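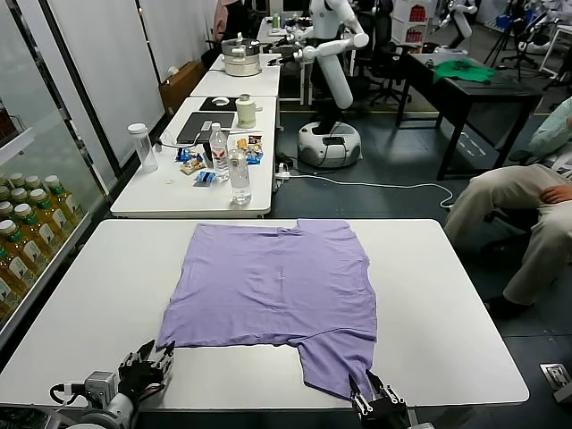 T-Shirt, flach ausgebreitet, beide Greifer am Saum. Aufgabe: falten.

1/ Kurzer Stand zur Frage, ob Maschinen inzwischen Wäsche falten können. Anlass sind die Durchläufe aus dem Februar, die ich jetzt fertig ausgewertet habe. Vorweg: ein einzelnes T-Shirt auf freier Tischfläche, ja, mit Einschränkungen. Ein Wäschekorb, nein.

2/ Definition, sonst reden wir aneinander vorbei. »Gefaltet« heißt bei uns: Rechteck, Kragen oben, keine Lage steht über den Rand. Zeitlimit 60 Sekunden ab erstem Stoffkontakt. Wer nur »liegt kleiner da als vorher« zählt, kommt auf deutlich schönere Quoten.

3/ Auswertung: 177 Versuche, alle mit Startlage flach. Im Zeitlimit und nach obiger Definition sauber: 19. Ohne Zeitlimit sieht es besser aus, die Zahl reiche ich nach, da sind noch Doppelzählungen drin.

4/ Das Greifen am Saum ist der unangenehme Teil. Eine einzelne Stofflage auf glatter Platte hat keine Kante, die man mit einem Parallelgreifer sicher unterfährt. Entweder man drückt und schiebt eine Falte zusammen, oder man arbeitet von der Tischkante aus. Variante zwei ist robuster, kostet aber Platz und verschiebt das ganze Shirt.

5/ Auf dem Bild hängt die rechte untere Ecke schon über die Kante und wird dort vom rechten Greifer geklemmt. Links liegen die Finger nur an der Saumecke an. Solche asymmetrischen Zustände sind im Regler lästig: eine Seite ist fixiert, die andere hat bloß Reibung.

6/ Zur Wahrnehmung. Leichte Knitter und eine schwache Längsfalte in der Mitte reichen, damit die Kantenerkennung eine Falzlinie meldet, wo keine ist. Wir filtern inzwischen über die Länge der Linie. Hilft bei T-Shirts, bei Handtüchern überhaupt nicht.

7/ Vergleich mit Musto (Faltautomat, feste Schablone): Der ist schneller und trifft das Maß fast immer. Nur muss ein Mensch jedes Teil glatt einlegen. Damit ist die eigentliche Arbeit erledigt, bevor die Maschine anläuft. Für eine Großwäscherei trotzdem sinnvoll, für eine Wohnung kaum.

8/ Vanthorpe geht den anderen Weg und lässt das Teil in der Luft drehen, bis zwei Ecken gefunden sind. Bis zu 4 Nachgriffe pro Shirt. Funktioniert auch aus dem Knäuel, dauert aber. Den Ablauf haben wir nachgebaut und wieder verworfen, weil uns die Arme in die Endlagen laufen.

9/ Frage, die regelmäßig kommt: Warum nicht gleich eine Hand mit mehr Fingern? Mehr Kontaktflächen, mehr Verdeckung, mehr Kalibrierung. Zum Glattstreichen brauchbar, zum Klemmen einer dünnen Lage bisher kein messbarer Vorteil. Kann sich mit besseren Fingerkuppen ändern.

10/ Was noch offen ist: Vereinzeln aus dem Haufen, links herum gedrehte Teile, alles mit Knöpfen. Dunkler Stoff auf dunklem Tisch ebenfalls. Lavendel auf Weiß ist ein freundlicher Fall.

11/ Versuchsprotokoll liegt im Projekt Ulonwood, Ordner »Saum«. Rohdaten der Kraftsensoren nur auf Anfrage, das Format ist unschön.

12/ Nächste Reihe: gleiches Shirt, Startlage um 90 Grad gedreht, sonst nichts verändert.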